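Category: Workshop notes / Benches & surfaces

June, started 9.40

Bench two again. The worktop went on last month and I have been putting off writing it up, on the grounds that a white worktop is a dull thing to write about. Having now spent most of a morning on my knees with my cheek against it, I have opinions.

Background for whoever reads this after me. The old top had a ring on it from every mug ever carried into the Altville workshop, plus a long burn that predates all of us. You could find your place on it by the stains, like a coastline. The new top came from Wovetti, plain white, matt, 2580 mm long as ordered and 2580 mm long as delivered, a thing I mention only for its novelty. The gap at the wall end was allowed for in the drawing. The pipe at the wall end was not. There is now a notch.

Fitting notes, mostly so we don't repeat them on bench three:

Went down on 20 screws from below. Two of the holes wanted to come through the top and I had to swap in shorter screws. The shorter ones are in the tin marked "longer". I have not changed the label, as everyone here has learned to read it backwards.

Front edge sealed with the clear stuff. Do this before the drawers go back. I did it after, and drawer four had to be persuaded.

Level across the width is good. Along the length it drops towards the window by a hair. A pencil will roll if you start it off with any conviction. I tried shimming the far leg, which cured the slope and gave us a wobble, so I took the shim out again. We can live with a slope.

Now the colour. The sample from Wovetti was a warm white, or looked it in the office. On the bench, under our tubes, the whole thing goes faintly lavender. I asked for opinions at tea and got grey, lilac, "hospital" and "it's white". I have gone back to the order and it is the right code. The other end of the shop has the older tubes and I carried the offcut over there to compare. Much creamier. So it's the lights, and the lights are not in this month's money.

11.15. Surface check, middle section, after wiping down and leaving it to dry through tea. Looking for scratches, the drag marks we had from the first cleaning cloths, and any lifting.
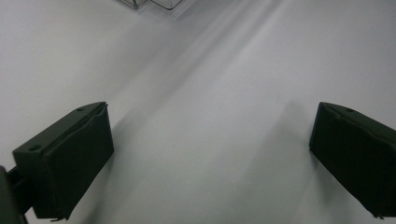
Bench two, middle section, June. Greyish, no marks.

Pleased with that. The soft patches of light and dark are only light and shadow, and I did go over them with a fingertip to be sure. The drag marks have gone from this part. They were never scratches, just a film from the Vototeo spray, and they came off with warm water and a bit of washing-up liquid. The Vototeo bottle says "no residue" on the front. It has been moved to the shelf above the sink, where it can do windows.

The matt finish has one real drawback, which is that it holds on to pencil. Ordinary HB comes off with a damp cloth if you catch it the same day. Leave it overnight and you are rubbing. Please don't do sums on the bench. There is a pad. The pad is also white, if that's the attraction.

Tests on the offcut, left in the cupboard under bench one for anyone who wants to sneer at them:

Tea, one hour: wipes off.
Tea, overnight: faint ring, gone with bicarb.
Machine oil: wipes off, leaves the patch slightly shinier. Doesn't seem to recover.
Marker pen: comes off with meths, but takes some of the matt with it.
Nava contact adhesive: no. Use a board under it, always.
Hot mug straight from the kettle: nothing to see.
Soldering iron: wasn't a planned test. See corner.

One thing I hadn't expected to like is being able to find small parts again. On the old top a dropped black washer simply joined the landscape. I put a handful of M3s down this morning and could see every one from the door. White nylon spacers are another matter, and I'd suggest a dark tray for those. There's one in the photo cupboard with a bit of felt in it.

Still to do: seal round the notch, refit the end stop (it's in the drawer with the tape measures), write to Wovetti for a price on the same again for bench three with the pipe drawn in. Ask whether they do it in a proper grey, then at least we'd have chosen it.

12.05. Pencil has rolled off the window end. Lunch.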